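Nodorow Building, Level 2 Relocation
Minutes of the packing and supplies meeting, December

Present: office services, facilities, purchasing, desk area representatives (two)
Apologies: IT support
Meeting opened at 10:30 a.m. in the glass-partitioned room.

1. Minutes of the previous meeting
Accepted with one correction. Under item 3, "lids taped" should read "lids folded and taped."

2. Cartons
Purchasing reported that the carton order with Jumport is complete under order number 3398. Flat cartons are stacked by the copier. Desk areas may draw what they need without a form, but the area code must be written on the short side of each carton before anything goes into it. Cartons from the last move may be reused if the base is sound.

3. Small supplies from shared tables
It was agreed that consumables (tissues, wipes, canned goods and similar) are packed by table and not by type. Sorting by type was tried on Level 1 and made unpacking slower. Soft packs go in flat. Cans go in upright against a side wall of the carton. Cartons remain open until the table has been checked, then are closed and taped with the printed label facing out. 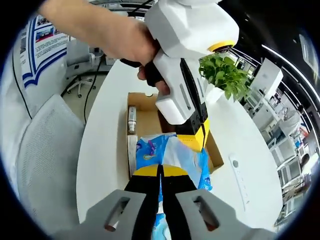 Facilities asked whether half-filled cartons should be topped up from a neighboring table. Agreed that they should not. A half-filled carton is closed as it stands, with paper added if the contents can shift. The weight limit per carton is 17 kg. Desk areas asked for a scale on the floor; facilities will move the one from the mail room.

4. Plants
Potted plants do not go in cartons and will not be carried by Distent under the present contract. Plants stay on the tables until the last day and are then taken across on the flat cart. Saucers are to be emptied first. Office services will confirm that the cart is available.

5. Power strips and cables
Power strips stay in place until IT support has signed off the table. After sign-off, the strip is switched off at the wall, unplugged, and its cord tied. Desk areas are asked not to pack strips themselves. Cables running from a tabletop to the floor are to be labeled at both ends.

6. Chairs and cabinets
Mesh chairs move on their own wheels and need no wrapping. Cabinets are to be emptied and locked, with the key in a marked envelope. Hoshino will supply 21 replacement shelf pins for cabinets on the new floor. Wall posters are to be taken down last and rolled, printed side out.

7. Actions
Facilities: move scale from mail room to Level 2.
Office services: confirm flat cart; issue label sheet.
Purchasing: confirm shelf pin delivery with Hoshino.
IT support: send order of table sign-off to desk areas.

8. Other business
Tape guns: 4 are missing from the supply shelf. Desk areas to check drawers.

Next meeting to be set once the sign-off order is received. Meeting closed at 11:15 a.m.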